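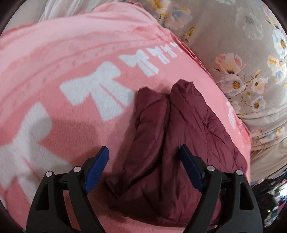 **Figure 1.** Plush fleece with a printed bow motif, and a quilted garment in dark maroon.

## 3. Surface Loss in Printed Fleece

Printed plush is one of the most rewarding household textiles to study, and we remain surprised by how little has been written on how it ages. A woven cotton sheet thins in a fairly even way. Fleece does something much more interesting: the pile mats in some places and stays lofty in others, and any printed design rides along on top of those changes. Large, pale motifs on a colored ground are especially useful to us. The white bows on pink fleece in Figure 1 have thin pink lines marking off the parts of the ribbon, and fine lines of this sort turned out to be the most sensitive wear gauge we had. When pile fibers begin to lean and tangle, a broad white shape can lose a good deal of its edge before an ordinary user notices. A thin line blurs much sooner.

### 3.1 Materials

We worked with 31 blankets of brushed polyester fleece, all printed on the face side only. They came from two sources. The larger group was bought new from Latix, a mill outlet in Thepsuriya that sells overruns and end-of-season stock, and this gave us a wonderful spread of pile heights from what was nominally the same product. The rest were used blankets handed over by households in the same town, with a short written history for each: how often it was washed, whether it was dried on a line or in a machine, and where in the home it was kept. Some of these histories were a single sentence. Others ran to two pages and told us far more about family sofas than we had dared to hope for!

Motifs were sorted by the width of their narrowest printed feature. We left out blankets whose designs had no clear boundary, such as washes of color and soft gradients, as these gave our readers nothing to judge.

### 3.2 Washing and Rubbing

Each new blanket was cut into panels, and the panels were hemmed so that loose edges would not shed into the machine. Washing followed a plain home routine with cool water, a mild liquid detergent and no softener. One set of panels was tumble dried on low heat and the other was hung indoors. Panels were pulled for inspection after every 5 cycles.

Rubbing was handled separately. We wanted to copy what happens when other clothing lies on a blanket, slides across it and is picked up again, day after day. Most standard rubbing cloths are flat and smooth, and they miss the effect of stitched lines, where a raised ridge of fabric presses into the pile. We therefore covered the rubbing head with quilted nylon and ran each panel for 200 strokes, first along the direction of the pile and then against it. The difference between the two directions was lovely to see, even by eye, and it held for every pile height in the group.

### 3.3 Scoring

Edge sharpness was scored by trained readers under a fixed lamp, using a printed scale we call the Brula scale. A score of zero means that the line between motif and ground is as crisp as on the unwashed control. The top score means that a reader can no longer say where the line falls. In total we collected 953 scores, and repeat readings of the same panel agreed closely. Disagreement was greatest on panels where the pile had been flattened in one patch and left standing in another. We discuss those panels in Section 5, and we think they deserve a study of their own.

### 3.4 First Results

Heat mattered more than we expected. Tumble-dried panels lost fine lines early, often before the fleece felt any rougher to the hand, while line-dried panels kept them for roughly twice as many cycles. Broad shapes survived well under both methods. Color loss was small throughout. What readers were seeing as "fading" was mostly fiber movement, with ground-colored fibers leaning across the white and white fibers leaning back. Gentle brushing brought much of the edge back, which delighted everyone in the room the first time we tried it.

The used blankets told a messier story. Fold lines showed up strongly, and so did the strip near the top hem where hands tend to grip. Two blankets treated with Nulura, a silicone finishing spray, kept a soft feel but scored no better than untreated ones for sharpness. Two pieces are far too few to settle the matter, and a larger set of treated panels is now being washed. Motif placement seemed to matter as well: a design running on the diagonal crosses several fold lines, so the same blanket can carry both crisp and badly blurred copies of one shape. We return to this in Section 4, where scores are broken down by position.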